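Flollgate Table Oil, 300 ml

Our best-loved finish for kitchen and dining tables, and the one we use at home ourselves! Flollgate is a blend of linseed oil and beeswax, made in small batches at the Cumimora workshop in Bulatdale. It goes on with a plain cotton cloth, smells faintly of honey and brings the grain up beautifully, even on an old top that has gone grey and thirsty.

We changed the recipe in April (a little more wax, a little less oil) and we're so pleased with it. It sinks in faster, and the surface feels silky instead of sticky.

How to use it

Sand lightly along the grain and wipe off the dust. Shake the tin, pour a small pool in the middle and work it outwards. Leave for 4 hours, then buff. Two thin coats are far nicer than one thick one. Lay used cloths out flat outdoors to dry before you bin them, as oily rags can heat up and catch fire.

Reddish woods are a real treat with this oil. They turn deep and warm, and plain coloured bowls look lovely set out on them.

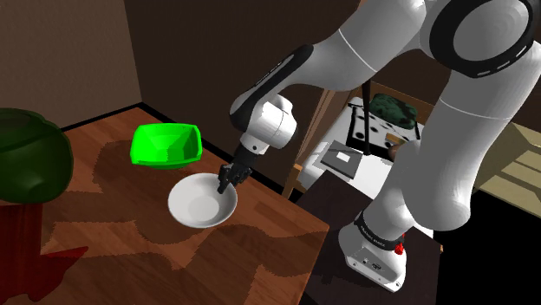
Between coats, keep hot pans and wet glasses off the top. Once it has had a week to harden, everyday spills will wipe away with a damp cloth.

Details

Size: 300 ml tin, also sold in a 100 ml trial size
Finish: soft satin
Colour: clear, warms with age
Product code: 127
Goes well with: Stevens Buffing Cloth, Stevens Sanding Block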